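Ovley Bench Kit for school robot clubs
Product code 3614
Updated October 2018

In stock. Schools and colleges only, sorry, no home orders.

The bench kit is what you put under and round a robot arm so a club can get on with it. Arm not included!! Please read that line twice, we get a lot of returns over it. You bring the arm and gripper, we send the bench parts, the task cards and the cubes.

What comes in the box

Cork work top, cut to fit
Button box, cork lid, three push buttons (red, blue, green)
White cabinet with handle, and the open shelf unit with cork floor
White plastic tray for the sorting tasks
Cubes, one red, one dark purple
Perforated floor plate for the arm base
Task cards, 18 of them, wipe clean
Fixings and a hex key. Spare hex key as well, they vanish

Used by the Limton robot club for their door and drawer project. Martti Saarela runs it after lessons, mixed ages, most of them had never programmed an arm before. Team names this year are Zein and Tamik, dont ask me. They started on the cube cards, then went on to the cabinet, with the arm lined up on the handle from code the pupils wrote themselves. Project carries on till March and then there's a show evening for parents.
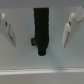
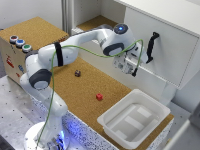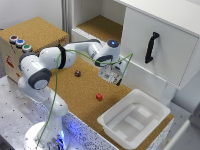
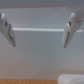
Ovley Bench Kit with the arm at work, bench views and gripper close-ups.

Setting up

Allow a full club session the first time. Two people for the cabinet, it is heavier than it looks. Floor plate first, then arm base, then cork top. Button box goes on the side nearest the arm. Check the arm can reach the cabinet before you tighten everything up. Limton had to shift theirs and start again, lost most of an evening to it.

Cables: strap them to the upper link and leave enough slack at the wrist. Too tight and the arm pulls on it at full stretch. Too loose and it catches on the shelf. Strap not supplied, any hook and loop one will do.

Task cards

Cards go from easy to hard. Pick up a cube, put it in the tray, press a button, press them in order, then the shelf, then the cabinet. The handle card is the one clubs get stuck on. Martti's tip is to let pupils move the arm by hand to the handle first and write the positions down on paper, then do the code. Works for most groups he says. Teacher notes are on the back of every card, answers are in the seperate booklet.

Things people ask

Will it fit our arm? If it is a small bench arm with a round base, probably. Send the make and the base size before you order.

Can we get more cubes? Yes, bags of mixed colours, ask when ordering.

Does the cork mark? Yes a bit. Replacement tops are sold on their own.

How long do the buttons last? Tested to 1000 presses at our end before packing, no failures so far. If one goes in the first 2 years we post a new one free.

Delivery

Comes flat in one long carton plus the cabinet. School address and a name for the signature please, not just "reception". Orders placed in the holidays go out the first week of term unless you tell us different.

Price on request, school order forms accepted.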